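Print this page
E-mail this page

Encombe Cell Planner, with the Crate Pack

I've been selling and setting up small robot cells for a good while now, and the Encombe Cell Planner is the one thing in our catalog I still use myself nearly every day. So I'm writing this page the way I'd tell you about it over coffee, and if you want the dry version you can ask Sieglinde for the data sheet (her details are at the bottom).

What it does is let you build your work area on screen, drop in your arm, your gripper, your table and your crates, and run the job before you've bought or bolted down anything. You pick a spot for the robot, you teach it a few points, you press play and watch. If the elbow swings through a crate, you see it swing through the crate, and you move the crate. That's it, really! I know there are bigger packages out there that will simulate a whole factory with forklifts and people walking by. I've used a couple of them. They're wonderful if you have a whole factory. Most of the folks who call us have one arm, one table and a pile of parts that need to get from one box into another.

The Crate Pack

This is the add-on I nag everybody to get. The base planner comes with plain boxes, and plain boxes are fine for a first sketch, but a real crate has a rim, and a floor with gaps in it, and a handle hole right where your fingertip wants to go. The Modeck crates in the pack have all of that. You get open mesh floors and slatted floors, honeycomb walls, handle slots, and the lips and edges that catch on things. There are 17 crates in the set, and you can change the color of any of them — I like to make my pick crate gray and my place crate yellow so I don't mix them up when I'm tired.

The pack also includes perforated tabletops and a few flat boards and lids. The perforated tops are handy in a way I didn't expect when I started. I use the rows of holes like graph paper. If I'm on the phone with a customer and we both have the same layout open, I can say "go three holes toward you" and we're looking at the same spot.

You can put your view anywhere you like, by the way. Out in the room, straight overhead, or down low by the hand so you're looking across the table past the finger. I spend most of my time in that last one. From overhead everything seems to have loads of room, and then you drop down next to the gripper and find out how tall a fingertip is compared with a crate wall.

Shadows are switched on from the start and I'd leave them on. They cost you a little speed on an older laptop, but a shadow on the table tells you a lot about how high the finger is, and when you're lining up by eye you'll want it. The control panel on the body is drawn in too, round button and all, so you can tell which way the robot's facing without hunting for the base.

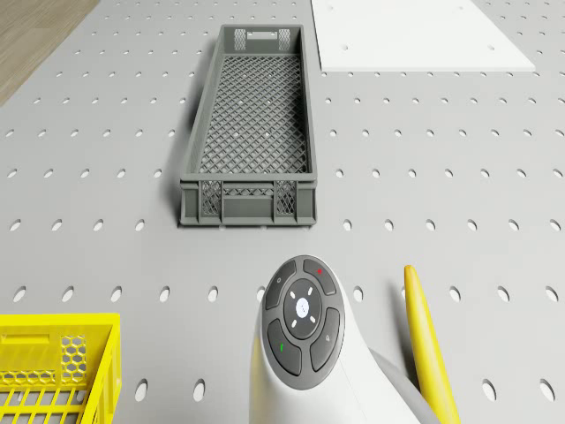
Setting up your first job

Give yourself an afternoon. The install itself is quick, and then there's a starter layout called Basta that opens with a table and an arm already placed. Delete what you don't need and add your own crates from the side list. Snap is on by default, so things land on the tabletop and stay there instead of hovering.

Next, set your gripper. If you have one of the soft curved-finger types, choose the finger shape first and the opening second, in that order. Do it the other way and the planner puts the opening back to its default, and you'll wonder why your hand looks so wide. I've reported this. It's still there in the current version.

Then teach your points. I do one above the pick crate, one inside it, one above the place crate and one inside that. Run it slow. The speed slider goes from 5 to 100 percent and I keep it at 20 until I've watched the whole loop from at least two sides. When you're happy, turn on the collision check and run it again. It stops and marks the part that's touching in red, and you can step back a little at a time to see how it got there.

Exporting works with the Venckus controllers we sell and with plain point lists for anything else. With the point lists you'll have to do some typing at the other end, but the positions come across fine in my experience.

What I'd grumble about

The mesh crates are heavy on the graphics side. One or two are no trouble. Fill a table with them and an older machine starts to crawl, and there's a "simple walls" setting that helps but takes away the very detail you paid for. I wish it would let you simplify just the crates in the background.

Soft things are not its strong point either. Bags, cloth, cables... you can put in a stand-in shape and plan your reach around it, and I do, but don't expect it to fold or sag. And please don't skip the real-world test at slow speed. A layout on screen has perfectly square crates set down in perfectly square positions, and your shop floor doesn't. I leave a finger's width more than the planner says I need.

The help pages are short. Sieglinde has written her own notes for our customers and they're much better, with the screens in the order you meet them, so ask for those when you order.

Price and what you get

The planner is $700 for one seat, bought outright. The Crate Pack is $60 on top, and you can add it later without reinstalling. Both come with updates for a year and phone help from us, meaning me or Sieglinde, whoever gets to it first. After the year the program keeps working, you just stop getting new versions unless you renew.

A trial is available too. It's the full planner with two of the crates from the pack, and the only thing locked is exporting. I'd suggest building your own table in it before you pay for anything — measure your real crates, rims included, and see if your arm can reach into the far corner. If it can't, call and tell me what you've got. Sometimes raising the arm on a riser sorts it out, and I keep a few saved layouts with different riser heights that I'm glad to send over.

The next update is due in January and should bring stacking crates and nested lids. Anyone who buys before then gets it under their year of updates.

Questions and orders: ask for Sieglinde Grube. Mornings are best, before 11.

Print this page
E-mail this page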